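The quick wash and other promises

Every January the council in Bultville sends a leaflet to each household telling us how to save money. This year's runs to 12 pages and I have read all of them, which I suspect puts me in a small club. Its main claim is that an ordinary family can save 400 pounds a year by changing its habits at home. I would like to meet this family. They must have been living with the oven door open.

The figure is the sort that falls apart when you lean on it. It assumes you do none of the sensible things already. You boil a full kettle for one cup, you heat the spare room, you wash two shirts at a time on the hottest setting. Most people I know on the Cosanau estate gave all that up years ago, when the bills first went silly. What is left for them to save? The leaflet doesn't say, though it does find room for a cartoon penguin. 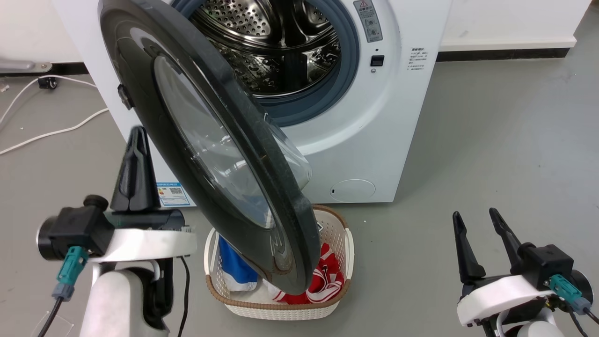 Santosh Joshi

Then there is the advice to run everything at night. Fine, if you are on the right tariff and your walls are thicker than mine. My flat was built in the days when a neighbour's cough counted as company – a spin cycle at two in the morning would start a war. The people who write these things seem to live in detached houses.

I don't object to thrift. My mother could make a chicken last until Thursday and I still turn lights off behind my guests. What I object to is being told that the size of my bill is a matter of character. In our block the windows leak and the landlord has promised new ones by March, as he did last year. One decent window would do more for me than any number of tips, and it would go on doing it when I forgot to be good.

The council could press landlords on this. It has the powers, and it has a housing office which answers the phone on 3 mornings a week. Instead we get the penguin. I rang to ask how the 400 had been worked out and was told someone would get back to me. I am still waiting, in a jumper.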